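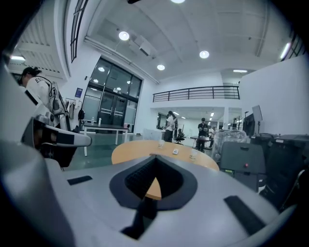 Dicas para quem vai dividir a oficina com automação

Quando a Padetti automatizou a embalagem, em julho, eu achei que ia passar o dia de braço cruzado olhando a máquina. Que nada! O trabalho mudou de lugar, só isso, e eu demorei umas boas semanas para pegar o jeito. Vão aqui umas coisinhas que me ajudaram (e olha que sou teimosa).

Copo de café longe da bancada de trabalho. Ponha uma mesinha só para isso, de preferência redonda, que ninguém bate o quadril na quina. Garrafa de água também vai para outra mesa, sempre com tampa.

Dedos de garra pedem pano de microfibra levemente úmido, com o equipamento desligado e travado. Nada de álcool na borracha sem olhar o manual! Eu limpo na quarta-feira, antes do almoço, e anoto num caderno pendurado no armário.

Mochila e casaco no cabideiro antes de começar. Alça pendurada é um perigo perto de qualquer coisa que se mexe sozinha, e cabelo comprido vai preso, sem discussão.

Guarde as peças de reposição em potes de sorvete etiquetados. Tenho 38 parafusos do mesmo modelo num deles e durmo tranquila.

Agora, a parte das pessoas. Antes eu fechava 171 caixas por turno na mão e chegava em casa com o punho latejando. Hoje a linha fecha 400 e eu fico com os ajustes, as peças tortas e a conferência. O punho agradeceu, mas a cabeça cansa mais, viu? A Farzana Patwary, do turno da tarde, sugeriu trocar de posto a cada duas horas e foi a melhor coisa que fizemos. Também pedimos treinamento dentro do horário pago. Peçam o de vocês!

Ah, e deixem o telefone da assistência colado na parede, em letra grande. O nosso ficou três semanas dentro de uma gaveta trancada.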